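I spent most of February rewriting our house rules for the appliance rig, and I have opinions now!

Some background for anyone new to this blog. I do manipulation work at Norkach, mostly doors and drawers, and our old rule sheet was 2 pages that had been copied from a bench robot setup years ago. It told you where the e-stop was and to wear closed shoes. It had nothing at all to say about how hard the thing is allowed to push on somebody's washer door.

So Clementina Sequeira and I went through the logs from the Dilerari runs (1,248 of them, and yes, we read the comments on every single one). We tagged 368 as "contact felt wrong," which is a terrible label, but it's what people had typed. Most of those were the same thing -- fingertips landing near the rim of a door a bit too fast, then the arm leaning in while the planner made up its mind.

The new rules are pretty boring, which I love. Slow down before first contact. Set the force limit per appliance and write it on the run sheet before you power up the arm. If the arm is touching something and has no next move, it backs off. One person watches the robot and does nothing else, no laptop, no phone (I'm the worst offender). And know what's in the drum before you start!

We argued longest about the backing off one. Clementina wanted it in software only, and I wanted the operator to be able to call it out loud too. We kept both -- I'm still not sure she's forgiven me.

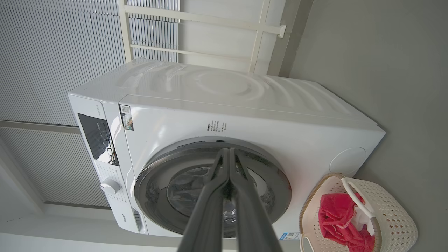 The one piece still open is reporting. Right now a hard bump goes in the run comments and a broken part goes to the safety desk, and there's a lot of room between those two. I've asked the Zarska folks how they split it and I'll post their answer when I get it.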